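Pick position drifts along the belt direction, only when conveyor tracking is on

Posted in: Motion and perception
Tags: conveyor tracking, hand-eye calibration, latency, encoder

Clakach
3 October 2025

I have a two-arm cell with a small belt conveyor between the arms and a head camera looking down at the table. The tracking node is one I wrote myself. It takes object poses from the detector, projects them forward using the belt speed, and sends a moving target to the arm controller at 100 Hz.

With the belt stopped the picks are good. With the belt running, the gripper closes late, meaning that the part has already gone past the fingers. The error is along the belt only. Across the belt it is within what I would expect from the camera.

What I have checked so far:

Hand-eye calibration was redone twice. The residuals are small and the static picks confirm it.

Belt speed was measured with a ruler and a stopwatch over several runs and agrees with the value in the config file.

The camera to base transform is published as static, so it should not be the source of any delay.

I mostly run it with the right-hand arm, the one with the adaptive gripper, picking close to the drive end of the belt. The tape grid on the table is what I use for checking the static transform by eye.

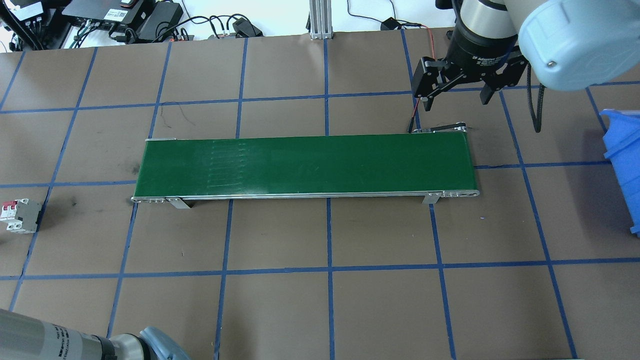
Relevant part of the config

tracker:
 belt_frame: belt_link
 belt_axis: x
 speed_source: constant
 pose_stamp: on_receive
 predict_horizon_ms: 40
 publish_rate_hz: 100

The 40 ms horizon was found by trial. If I raise it the error gets smaller at one belt speed and then changes sign at a slower one, so I do not trust it. Is there a proper way to set this value, or is the drift coming from somewhere else? I would like to avoid a separate number for each belt speed.

Comments on this post

Etisik: Does the error grow in proportion to belt speed, or is part of it constant?

Clakach: I only have three speeds logged. It goes up with speed. With the horizon at zero it looks close to a straight line through the origin, with some scatter.

2 replies, sorted by score

Rimkutė
Marked as accepted

A straight line through the origin is a pure time delay. The slope of that line, position error divided by belt speed, is the delay in seconds. Plot it properly before changing anything else, with predict_horizon_ms set to 0 and more than three speeds if the drive allows it.

The setting that stands out is pose_stamp: on_receive. It means the pose carries the time at which your tracker got the message. The part was at that position when the camera exposed the image, and exposure, transfer and the detector all come after that. Your prediction therefore starts from a position that is already old, and the horizon is being asked to cover both the vision delay and the arm delay. Detector time also varies with the number of objects found, which no constant can absorb. I suspect the sign change at the slower speed comes from this, if the slow runs happened to have fewer parts on the belt.

Do it in this order.

1. Stamp at capture. Use the timestamp from the camera driver and carry it unchanged through the detector into the pose message. If the driver gives a device clock, convert it to host time first. Check that your detector node is copying the header and not writing a new one. Many example nodes write a new one.

2. Predict from the stamp. The target at time t is the observed position plus belt speed multiplied by (t minus the stamp). Evaluate it in every control cycle. Do not predict once per detection and hold the result.

3. Measure the arm delay separately. Send a slow sine to one joint, record the commanded and the measured position against the same clock, and cross-correlate. The peak gives you the lag. This is the only number that belongs in predict_horizon_ms. It should not depend on belt speed or on what the camera sees.

4. Include the gripper. Finger closing time is not part of the arm lag. Keep tracking the part until the fingers report contact or reach their position. If your code stops the tracking motion when it sends the close command, the part will move on by belt speed times closing time, and it will look exactly like what you describe.

I would test step 4 first, as it takes one run. Leave tracking on during the close, change nothing else, and see how much of the error goes.

On speed_source: constant is acceptable for finding the fault, but a belt driven by a small motor will slow down under load and during start-up. Once the timing is right, fit an encoder to a roller and integrate position from it. Predict in belt position instead of time where you can. Store the encoder count at the moment of capture, and the displacement since then is a subtraction with no speed estimate in it. You still need a speed for the short arm lag, but an error there is multiplied by a small number.

Comments on this reply

Clakach: Step 4 was a large part of it. The tracking action was being cancelled by the gripper action because both claimed the same resource. After fixing that and moving to capture stamps, the sine test gave a lag well under 40 ms and one value now works at all three speeds.

Rimkutė: Good. Log the age of each pose as well (now minus stamp, at the time the tracker uses it). If it ever goes negative your clocks are not in step.

Clakach: It does go negative, for a few samples after the camera node starts. I am discarding those for now.

Rimkutė: Discarding is fine at start-up. If it comes back later in a run, look at the clock conversion. A single offset taken at start will wander over a long session.

Testico

Had something similar. Are you sure the belt frame is aligned? If belt_axis is a degree or two off, the target slides away from the part the further it travels. We put a marker on the belt, recorded 3,536 poses of it over a few passes, fitted a line to them and used that as the x axis. It got rid of our problem. Also try turning the acceleration limits up.

Comments on this reply

Rimkutė: Worth doing, but a small angular error shows up mainly across the belt, and the post says that direction is fine. The effect along the belt goes with the cosine, so it is negligible at a degree or two. I would leave the acceleration limits alone until the lag has been measured, otherwise two things change at once.

Testico: Fair point, I missed the part about across the belt. The line fit is still useful for finding a wrong scale, though. If the distance between poses does not match the encoder, the camera depth is off.

Etisik: Agree on scale. Note that the marker has to be at the same height as the top of the parts. Ours was flat on the belt while the parts were not, and the fit gave us an axis that was correct for the belt surface only.

Clakach: I ran the line fit anyway. The axis was off by less than a degree and I have put the fitted value in the config. No visible change in the picks. The encoder is next, and I will open a separate post if the counts do not line up with the camera stamps.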